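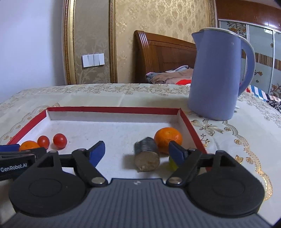
A sorting tray on the table, with tomatoes, mandarins and a roll of tape.

About Totside

Welcome, and thank you for wandering over to this page! Most people find us through our activity booklets, or because a cousin or a neighbor passed one along, and then they write to ask who we are and how we got started. So we thought we should finally sit down, put the kettle on and tell you properly.

Totside is a small home-learning company for families with children between two and five. We write simple activities that use the things you already have in your kitchen and your drawers. We don't sell toys, and we don't sell wooden trays or matching baskets either (we have nothing against them, and some are very pretty). Our favorite tray is still the lid of a box. It has a rim to stop the mandarins from rolling away, it's shallow enough for short arms, and when it gets too sticky to save, you can find another one in the closet.

How we began

We started in June, in a rented apartment in Flatberg, with a stack of stapled pages and a good deal of hope. The first booklet had 25 activities in it. We printed 50 copies on a home printer that complained the whole way through, and gave them out at the library and the Saturday market. Then people began asking for the next one, and there wasn't a next one, so we wrote it in the evenings after our own children were asleep. That second booklet took far longer than it should have, mainly from arguing over whether a child would rather sort buttons or spoons. We put in both.

These days we have 98 activities in print, and we still try every one of them at home before it goes into a booklet. A good many never make it. The one with the flour was a lovely idea on paper.

What sorting looks like at our table

If you have never done a tray activity with a small child, it's about as simple as it sounds. You take a handful of household things and set them out on something with an edge. Cherry tomatoes and mandarins are great to start with - both round, but different in size and color, and with skins that feel nothing alike. Then add something from another part of the house altogether, like a roll of tape or a small block. After that you sit back and let your child have a good long look.

Some children go straight for color and put the red things together. Others line everything up from little to big, or pick out whatever can be eaten and leave the rest for you. We once had a tester who sorted by "things Grandma has" and "things Grandma doesn't have," and she was quite firm about where the tape belonged. There isn't a wrong pile. If you can, ask "why does this one go here?" and then wait a bit longer than feels comfortable, and you'll usually hear something wonderful.

We do ask that a grown-up stays at the table the whole time. Cherry tomatoes should be cut up before anyone eats them, small blocks are for children who are past putting everything in their mouths, and hot drinks and kettles belong well out of reach once the little ones sit down.

Our booklets

We have two series at the moment. Hung is for the youngest ones and keeps to just a few objects at a time, with large print so you can read it from across the table with a child on your lap. Jendine is for the older children and brings in matching, simple patterns, guessing games and a bit of early counting. Each booklet runs to 90 pages, with a wide margin for your own notes - please do write in them! Ours are full of scribbles and juice.

You'll notice there is no schedule inside. We tried making one, and it made all of us feel behind by the first Tuesday. Open to any page, see what's in the fruit bowl, and begin there.

Where to find us

We are still in Flatberg, still working mostly from one another's dining tables, and always glad to hear from you. If your child has come up with a way of sorting that we haven't thought of, please write and tell us about it, because we keep a folder of these and read from it when the work gets slow. Teachers and playgroup leaders are welcome to ask for a sample booklet, and we'll put one in the mail with a short note.

Page last updated November 15, 2018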